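Home | Posts | Tapes | Gigs | About
Print | E-mail
3 min read

Skomcombe, side B first

So I finally got hold of the Skomcombe tape, and I've been playing it the wrong way around all week. My deck only likes side B. It chews side A for the first minute and then settles down, and by then you've missed the opening track (which is the one everyone writes to me about, thanks everyone).

Skomcombe is mostly Zofia Jabłońska, with Arnulfo Puma on what the insert calls "small winds and a drawer." I asked him at the Wellell show if that was a joke and he said no, it's a kitchen drawer, he takes it on the bus. You can hear it best on "Kołodziej," the long piece in the middle of side B, where it comes in under the melodica like somebody rolling furniture across the apartment upstairs. I love it! I had to turn it up to be sure it wasn't my neighbor.

There are 20 pieces on the tape and most of them are over before you've sat down. A few are just a music box mechanism screwed to different things, a door, a cookie tin, a guitar with no strings, and the fun is in how much the tune changes. Then out of nowhere Zofia sings one, in a voice so close to the mic you can hear her swallow. It's the only song with words and it's buried second to last. I'd have put it first, but then I'd also have left off the one with the balloon.

Sound-wise it's rougher than the first tape. Zornholm, who put it out, did 100 copies and dubbed them at home in real time, and mine has a little wobble on the left side that I've decided I like. A friend's copy doesn't have it and I think hers sounds a bit bare. The cover is a folded sheet with a potato print on it, orange on gray, and the ink comes off on your fingers.

The Wellell show was in January and it was freezing in there, everybody kept their coats on. They played for 31 minutes (Arnulfo had a kitchen timer going and it rang in the middle of the last piece, and they just stopped). No encore. I drove home with the heater on full and the windows fogged and played the first tape twice.

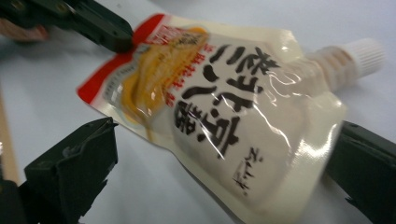 Listening to this much drawer and cookie tin has made me pretty hard to live with. I've started a tape of my own, nothing serious, just kitchen stuff recorded on my old four-track, with the good mic leaning against the toaster. Metal is easy and glass is too pretty. What I keep going back to is soft plastic, like the glossy cream pouch with the big black Japanese lettering (sesame something, I think, my Japanese stops at a couple of characters). The film has a crackle I could loop for an hour, and if you run a thumbnail around the ridges of the white cap you get a tiny ratchet noise that sits nicely behind a toy piano. I've got two minutes of it so far and I want to try it slowed down to half speed before I mail Zofia a copy.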